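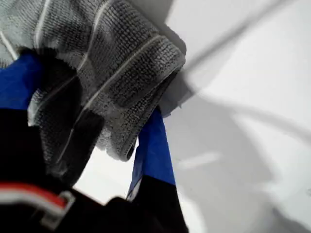

Gray knit with thin white stripes.

Getting the Living Room Ready for the Killbridge Finale

The last two episodes of Killbridge drop on Sat 31 August, and our house has been talking about very little else (did the sheriff see the letter or didn't he?!). We've had people over for every finale so far, and I've picked up a pile of small tricks for feeding a crowd, keeping the couch clean and hearing every word of dialogue. A lot of you asked for them after last season, so I finally wrote them down.

Sound first

Killbridge is a mumbly show. I love it to pieces, but half of what Erasto Sang says as the ferryman goes straight into his beard. Before you buy anything, go into the TV's sound menu and look for a setting called speech, voice or dialogue. Turn that on and turn the bass down a notch or two. If the TV is sitting in a deep shelf, pull it forward until the bottom edge is level with the front of the shelf. I did this in our den and couldn't believe the difference.

A bare room echoes once you've pushed the furniture back. Throw a quilt over the dining table, lay a rug down if you rolled it up, and close the curtains. And put the captions on! There's always one person who says captions ruin it and then reads every line.

Glare

Our TV faces the back door, and the early evening sun comes right across it. I used to tape up a bath towel, which fell down at the worst possible moment in season one. Now I keep a dark flat sheet with 4 clothespins clipped to the hem, and it goes up over the curtain rod in a minute. Lamps go behind the screen or beside it, never across from it. A small one on the floor behind the TV stand is lovely for the night scenes on the river, and there are a lot of night scenes on the river.

Saving the couch

Somebody will spill. I've spilled. Cotton throws over the seat cushions are the best thing I've found, tucked deep into the crack at the back with a rolled-up magazine pushed in after them so they don't creep forward. Old tablecloths work just as well. Keep a damp cloth and a dry one in a bowl under the coffee table. Blot with the dry one first, then the damp one, and work from the outside of the spill toward the middle.

For lap napkins I cut up worn-out shirts and pajama pants. Squares a little bigger than a paper napkin are right, and if you don't want to sew a hem, pinking shears will hold off the fraying for a good long while.

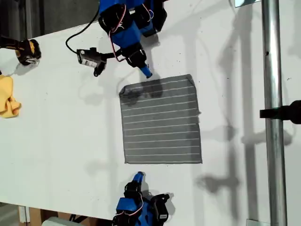

I wash them in a mesh bag with the dish towels and stack them in a loaf pan next to the snacks, where people find them without asking. If yours come out wrinkled, smooth them flat by hand while they're damp and skip the iron.

Food that can wait

The trick with a finale is that nothing can need you at nine o'clock. My rule is that the oven goes off before the opening credits. I make Kariuki stew, which is what we call the big pot of beans, tomatoes and sweet potato that the Kariuki family is forever eating on the show. No recipe has ever been given, so I guessed, and it's delicious! It holds beautifully in a slow cooker on warm. Stir it between episodes and add a splash of hot water if it gets thick.

Popcorn goes in paper lunch bags with the tops rolled down twice. Salt it while it's hot, shake the bag, and let people season their own from there. Smoked paprika and a little sugar is the winner here every time. Anything crunchy goes at the back of the room – chips during the courtroom speech nearly ended a friendship.

Fill water glasses only halfway, and put a loop of colored yarn around each stem or handle so everybody knows their own.

Cables and cords

If you're dragging in a second lamp, a slow cooker and somebody's phone charger, take five minutes to look at where the cords run. The slow cooker gets its own wall outlet in our house and stays off the power strip. I bundle the lighter cords with strips of old webbing, the kind you get off a dead backpack, tied in a plain half-bow so it pulls open after. Run what's left along the baseboard and hold it with painter's tape, which comes up clean the next day. 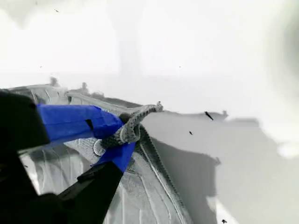
Costumes from the rag bag

You don't have to dress up, but oh, it's fun. Last year my neighbor came as Hamisi Chege's character, the lighthouse keeper, in a bathrobe and a belt made from curtain tiebacks, and he won the evening. To age a plain coat, rub cold tea into the cuffs and collar with a sponge and hang it outside to dry. For river mud that brushes off, mix cocoa powder with a little cornstarch and pat it on dry. Keep it away from the throws!

Check the stream the night before

Open the Prullow app the evening before and let it update. Play two minutes of any old episode on the TV you'll be using, sign in again if it wants you to, and write the password on a sticky note inside the cabinet door. If your picture stutters, restart the router and ask the teenagers to pause their downloads until the credits roll.

I'll be back with the stew amounts once I've measured them properly. I've been throwing in handfuls for years.

Related tips
Getting popcorn butter out of upholstery
A quiet snack list for courtroom dramas
Cluvirow rewatch: soups for a six-episode weekend
How to dust a TV screen without streaks
Folding chairs that wobble and how to fix them
November premieres: what to cook ahead and freeze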